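Geometric shape blocks

Geometric shape blocks are small solid pieces, usually of plastic or wood, made in a limited set of prisms and cylinders and a limited set of plain colours. They are used in early teaching, in sorting and matching games, and as test pieces wherever objects of known form are needed.

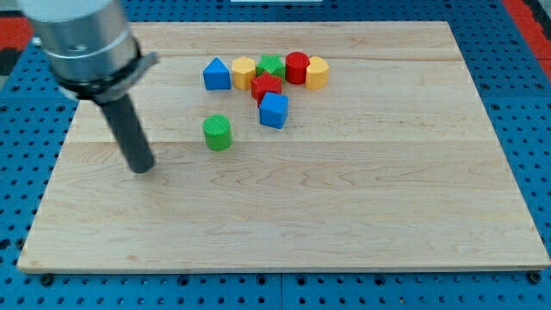
Forms

Most sets are built from right prisms, that is, solids with two identical parallel faces joined by straight sides. The shape of the end face gives the block its name: triangular, square, hexagonal or star. Cylinders are normally included and are treated as belonging to the same family. Height is often kept the same across a set so that the blocks stack level, although short hexagonal pieces and longer triangular ones may be mixed in some makes.

The star prism is the hardest of the common forms to mould cleanly. Its inner corners hold material as the part cools, and the points wear sooner than the corners of a square block.

Colour

Red, yellow, green and blue are the usual colours. In a crossed set every form is supplied in every colour, so that a block may be sorted by either property. A Clollent set of 16 pieces, for instance, has four forms in four colours. In a fixed set each form has one colour only, and sorting by colour gives the same result as sorting by form. Fixed sets are easier for very young children but have less use later on.

Material and surface

Plastic blocks are either solid or hollow. Hollow blocks are lighter and cheaper, but may ring or slide when set down on a hard surface. A fine texture on the end faces reduces glare and improves grip. Wooden blocks are generally beech or maple, stained or painted, and should not be left to soak.

Working surface

Blocks are best laid out on a flat, rigid board. Maple is a common choice, being hard and pale enough for strong colours to stand out. Wide boards are made up from glued strips, which limits warping; the seams should be planed flush, as a raised seam will tip a narrow block. Strongly figured grain does not affect use, but plain boards are preferred for matching games in which outlines are drawn on the surface.

Sizes and packing

There is no common standard. The Nitow range is sold in tubs of 108 and 200 pieces, while Garkix supplies single forms in bags. Pieces from different makers seldom match in height.

Care

Plastic blocks are washed in warm soapy water, rinsed and air dried. Split or cracked pieces are discarded.

See also

Pattern blocks; Shape sorter; Stacking toy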